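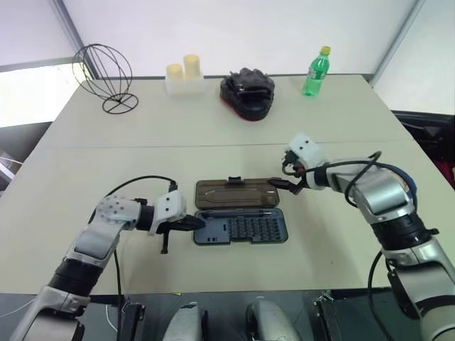 Home | About us | What we teach | Prices | Find us | Contact

About Brellow

Hello! I'm Lenni Koivisto, and I run Brellow, a small teaching workshop where people come to learn how to show a robot a job. You don't need to have written a line of code. You hold the controls, the arms follow your hands, and the robot keeps a record of everything you did, so that later on a computer can have a go at learning it.

I started out mending sewing machines, which is a funny way into this line of work, but it taught me a lot about small parts and bad tempers. Then I spent a few years at Pramik, setting up arms for a packing line, and I kept noticing that the people who were best at the job on the line were never the ones asked to teach the robot. It was always somebody like me, guessing. I wanted to put the controls in the hands of the packers and the fitters and see what they made of it (they were better than me within a week, which stung a bit!).

So Brellow opened one January with two arms, one table and a kettle. We still have all of those, though the kettle has been replaced.

What a day with us is like

Most people come for our two-day beginners' course. On the first morning you just move about. Left hand, right hand, open, close, touch the edge of a thing and stop. It feels like wearing somebody else's gloves, and you will knock something over. After lunch we get on to proper jobs, and the favourite by miles is the screwdriver bit case. It's flat, it's hinged, and one gripper has to steady the tray while the other deals with the lid. At home you'd do it without looking. With two fingers a side and no feeling in any of them, you suddenly have to think about which edge to hold and where to push!

We also keep a mixed bunch of things to practise on, and I'm always adding to it. A shoe is lovely because it's soft in some places and stiff in others. A fizzy drink bottle is good for learning not to squeeze. The wire sculpture is my own favourite, all thin rods and gaps, and it makes people slow down.

On the second day you pick one job and repeat it. We ask for 36 good goes at it, and by the end your shoulders will know about it. I'd rather have 36 calm ones than 302 rushed ones, and I do say that a lot, sorry. If you fumble, leave the fumble in and carry on. A recording of somebody putting a mistake right is worth having.

Who comes

All sorts. We've had fitters from Nametti, a whole row of sixth formers, a retired dentist (superb hands) and plenty of people who were simply curious. The course notes are called Sirko, after my old dog, and everyone goes home with a copy. They're now up to 52 pages and I keep meaning to trim them.

If you'd like to come, drop me a line and tell me what job you'd want to teach. Odd ones are very welcome. Somebody asked about folding napkins last month and I've been practising ever since.

Lenni

Print this page | E-mail this page

Related pages
Beginners' course: what to bring
Sirko notes, new chapter on lids and hinges
Teaching with two hands when you only trust one
Visits for schools and colleges
How to find the workshop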